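FOR IMMEDIATE RELEASE
August 3, 2022

Sterau Opens Shoe Packing Room at Saarinen, Will Reuse Original Boxes

Sterau, the footwear resale and returns company, has opened a packing room on the upper level of the Saarinen building. The room handles shoes that come back from stores and online customers and prepares them to be sold again. It replaces the basement area the company had used for the same work.

Packing is done on light-colored tables next to tall windows, with trees and the street outside. The company chose this side of the building for the daylight. Scuffs on suede and marks on white rubber are easier to find by a window than under ceiling lamps, and most complaints Sterau received last year were about marks that should have been caught before shipping.

Shoes of different kinds are checked in the same room. Canvas slip-ons, suede pairs and white shoes each have their own page in the packing guide, which runs to 53 pages and was written by Siiri Lindqvist.
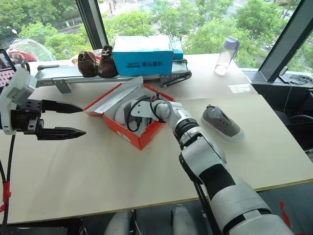 Under the guide, every pair goes back into the box it was sold in whenever that box still closes. Shoes are laid on their sides, heel to toe, with paper between them if the upper is suede. The lid goes on last, after the size on the shoe has been read against the size on the label. Boxes with a torn corner are taped from the inside. Crushed boxes are flattened and sent to Gillus for recycling.

Sterau ran a trial of the method on 1545 pairs before moving in. In that trial, 12 pairs were found to be in the wrong box, and all of them were matched again before they left the building.

"We used to put everything in plain brown cartons," said Leena Koivisto, operations manager at Sterau. "Customers told us it felt like getting something secondhand even when the shoes had never been worn. Keeping the box was the simplest thing we could change."

Children's shoes are included. Their boxes are often printed with cartoon animals, and the company said these are kept even if the paper on the lid is creased, as long as the cardboard under it is sound.

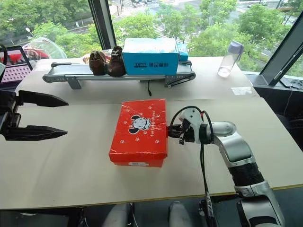

Parents will notice the box before they notice the shoes, according to Hertta Koivisto, and a little wear on the lid matters less to them than having the right one. She added that many families keep the boxes for years and would like stores to say at the register that a return needs its box.

Sterau will send stores a printed card with that request in December. Three stores that sell through Plarkel will receive it first.

Media contact: Esko Räsänen, Sterau press office, Saarinen building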